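Course Materials > Automation and Work > Unit 6 Handouts

Unit 6: Can a Machine Do the Chore Yet?
Handout revised 28 July 2026

6.1 Scope

This unit covers light manual work of the kind found in a stockroom or a home: packing, unpacking, wiping, sorting, folding. Welding cells and high-speed palletizers were covered in Unit 3 and are left out. Those machines repeat one motion on parts that arrive in a known position. A chore rarely offers a known position.

For each chore, keep three questions apart:

(a) Can the machine do it once, with a person setting up?
(b) Can it do it many times without a person stepping in?
(c) Does it cost less than the way the work is done now?

Most published demonstrations answer (a). Buyers need (b) and (c).

6.2 Picking from and packing into cartons

Carton work looks simple and is a good test. The arm has to reach down between four walls, often with little room at the sides. Film wrap adds two problems. It reflects light, which upsets depth sensing, and it shifts under the fingertips when the wrap is slack. Flaps are a third problem if they spring back into the path of the arm.

A narrow tool pressing down from above avoids most contact with the walls. A hand with several jointed fingers can take more shapes but needs more clearance. Compare the two kinds of end effector at the open box below, and estimate the side clearance each would need.

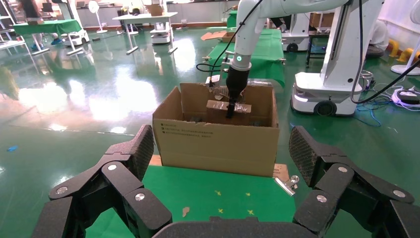 6.3 Reading a success rate

In the Otness exercise set, a packing arm is run for 200 cycles. It completes 97 without help. A person steps in on the rest. The headline figure is 48.5 percent, but it says nothing about cost until the length of each stop is known.

Work the case where each stop takes a person 15 seconds. There are 103 stops, so the person spends 1,545 seconds, or a little under 26 minutes, on the run. Now compare hand packing. If one worker needs 211 seconds to pack a tray of 20, then 200 pieces take 2,110 seconds. The arm saves 565 seconds of labor, provided that the worker can do something useful between stops. Usually the stops are scattered and the worker can't. Setup time has also been left out, and should be added before any claim is made.

6.4 Work surfaces and fixed references

Test benches are kept plainer than real ones. A cloth of one color makes objects easier to segment, small marks can serve as position references, and clamps keep the cover from creeping. Each of these is a form of help given to the machine. In the lab report, list the help before you list the result. With two stations close together, also record the reach of each arm and any overlap between them.

Students using the Moteo simulator should set the table friction by hand – the default is too high for cloth. 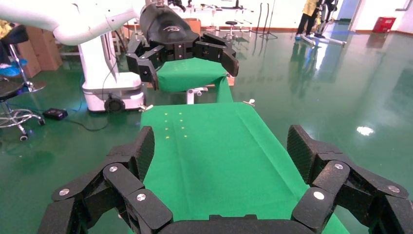 Is a robot that can pack a box also ready to unload a dishwasher?

Packing skill carries over only in part. Dishes are wet, breakable, and stacked at odd angles, and the racks slide. The same arm may be able to hold a plate, but it needs new training data, a different grip force, and a way to notice a slip before the plate drops.

6.5 Exercises

1. Repeat the calculation in 6.3 with stops of 30 seconds. State which method uses less labor.
2. Pick one household chore. List every object in it that bends, and say what changes when it does.
3. Read the Zoubi case sheet. Mark each claim as type (a), (b) or (c).

Recent in this course
Unit 5: Grippers, Suction and Soft Fingers
Unit 4: Sensing Shiny and Clear Objects
Tirner Stockroom Case, Part 2
Lab Report Template (January update)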